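**Bottle deposit at the Bernby store, anyone getting the full refund?**

**tamvi_29** · July 15, 2018

I took back 122 bottles to the Bernby on Karimi Street and the slip was short by 2. The clerk said the machine rejects anything with a torn label. Is that a store rule or a state rule?

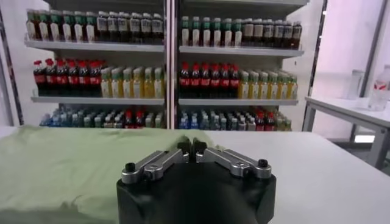 I buy most of my drinks there, so I'd like to keep returning them there too. The other choice is the Gavener depot, and that's a long drive for me.

**skuton_sang**

Store rule. I've handed torn ones over the counter and got paid.

**oldporchlight**

Disagree. If the barcode won't scan, they don't have to take it. My sister worked returns and they turned those away all day.

**skuton_sang**

Barcode and label aren't the same thing. A torn label with a good barcode should scan fine.

**tamvi_29**

Barcodes were fine on both. I'll ask for the manager.

**oldporchlight**

Worth a try, but for two bottles I'd let it go. The depot changes its hours in September, so check before you drive out.

**tamvi_29**

Thanks, didn't know about the hours.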